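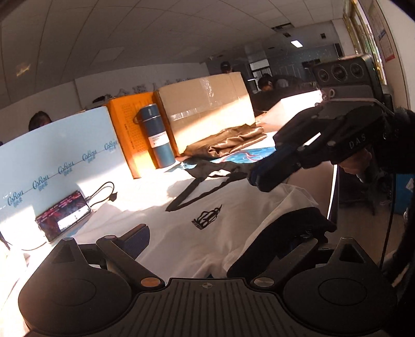 White shirt, black trim, one table. Folding to follow.

1/ Club shirts for the Trelesden social league have to be back by 6th June, washed and folded. I said I'd do the folding. I was not asked twice.

2/ The V-neck is the whole problem. A crew neck tells you where the middle is. A long skinny V wanders off toward one shoulder and takes the fold with it.

3/ Also the sleeves are black and the body's white, so if you're a centimetre out, everyone can see it from the car park.

4/ Method so far: lay it flat, flatten the collar first, smooth the wrinkles away from the neck, bring in one side, swear, bring in the other side.

5/ Yurii Hnatiuk says to fold it face down. Yurii has owned the same three jumpers since uni and keeps them on a chair -- but fine, I tried it face down. It's better. I haven't told him.

6/ I do like the little black emblem under the collar. It's meant to end up in the centre of the finished square. Mine ends up in the centre, or near the hem, or on one memorable occasion inside.

7/ To the person who asked if I iron them first: no. It's an over-35s side. The wrinkles are our colour scheme.

8/ Eight done. The pile has a lean to it. I've put the worst one on the bottom, where it can think about its behaviour, and the goalie's getting that one.

Next wash is July. Someone else can have a go -- I'll bring the table.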